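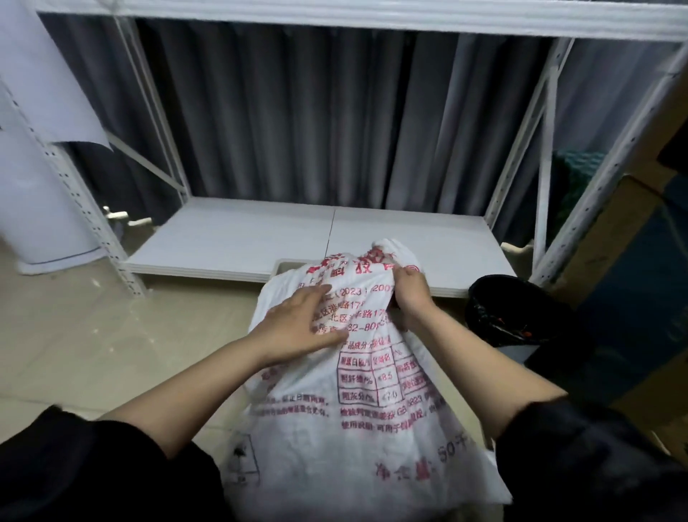
Students in the robotics program at Prultstead Technical College will show their term project to the public on 23 July 2024, in the ground floor workshop. The project, called Joteo, is an attempt to teach a two-armed robot to move goods that don't hold their shape, such as feed sacks and bags of flour.

The class of 11 students started work in April. They split into two groups, one building the arms and the other collecting the examples the robot learns from. Each example is a short recording of a person doing a job by hand, seen from head height. The students practice with large woven sacks and a white metal shelving unit, taking hold of a sack by its gathered top and steadying the front with the flat of the other hand.

"A box is easy because it's the same box every time you pick it up," said Nusrat Wijesinghe, who teaches the course. "A sack folds in a new place whenever you touch it. We wanted a task where the students couldn't just type in a set of positions and go home."

The group set itself a target of 100 usable recordings for the first round. Recordings are thrown out if the hands leave the view or the sack is dropped. Talha Zaidi, a second-year student, wrote the program that sorts them and marks the moment each hand takes hold.

Zaidi said the marking took longer than the recording. "You have to decide when a grip starts, and people don't agree on it," he said. "We had two of us label the same clips for a week, then we sat down and wrote out the rules."

The arms were built from kits supplied by Singhal, a parts dealer in town, with grippers the students designed and printed themselves. The first set of fingers slipped on woven fabric. The current set is wider and has a rubber face. For now the robot works only with lightly filled sacks, as the arms are not rated for full ones.

In the last class test, the robot was given 19 tries at getting a sack onto the lower shelf. The students plan to present the results at the open session, failed tries included, and to run the task live - with a stop button within reach of the operator.

Eight of the students will carry the project on in the fall. They hope to enter it in the Ekis student automation contest, in the materials handling class.

The session runs from 2 p.m. and admission is free. Visitors should use the side entrance and sign in at the desk.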